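Tillutura Reading Rooms
Progress report to the Inskip Fund, second period
September 24, 2020

You asked for a frank account of where the grant has gone and whether it is doing what we said it would. The short answer is that the Ultville room is open, the Hikano room is not, and I am less sure than I was in the application that a weekly reading group is the best use of your money.

Ultville first. The group ran 21 sessions in the period against 25 planned. The four we missed were all in August, when the building was shut for repairs to the roof. Attendance has held steady, but I would warn against reading much into that. Most of those who come were keen readers before we started, and a sign-in sheet cannot tell us whether the group has changed anything for them. The people we promised to reach, adults who left school with little reading, are still a small part of the room.

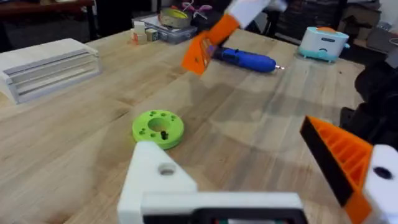 Furniture took more of our time than it deserved. The application put money aside for folding tables, and the first ones wobbled so badly that people held their books in their laps. I was doubtful about spending more, and I remain doubtful that anyone joins a group for the table. Still, a solid top in long strips of wood, butcher-block fashion, is the sort of thing we should have asked for at the start. A few faint marks on the surface do no harm. We have set no more aside for furniture and do not intend to.

The book boxes are a mixed story. Five went out to waiting rooms and shops, with a card in each asking readers to tell us what they thought. The boxes empty and have to be refilled. The cards do not come back. It would be easy to report this as a great success, and other schemes have done so, but an empty box only shows that books were taken. We would like to try a short phone call to regular borrowers before paying for any more boxes.
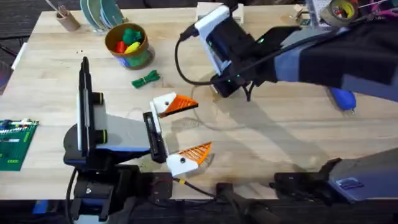

Hikano is held up by the lease. The landlord wants a longer term than the grant covers, and we will not sign for years we cannot pay for. We have asked for a break clause and are waiting for an answer. The fitting-out plan has been cut back in the meantime to shelves, lamps and one large table, with the wood kept light in colour as it is here, and sockets close by so that a black cable does not have to hang over the edge and down to the floor. If the lease is not settled by the next report, we would rather hand back the Hikano money than spend it on something else to look busy.

Spending is within budget. The unspent part is nearly all Hikano rent. We ask for no change to the payment dates, and for your agreement to move the sum for new boxes into the cost of the phone calls.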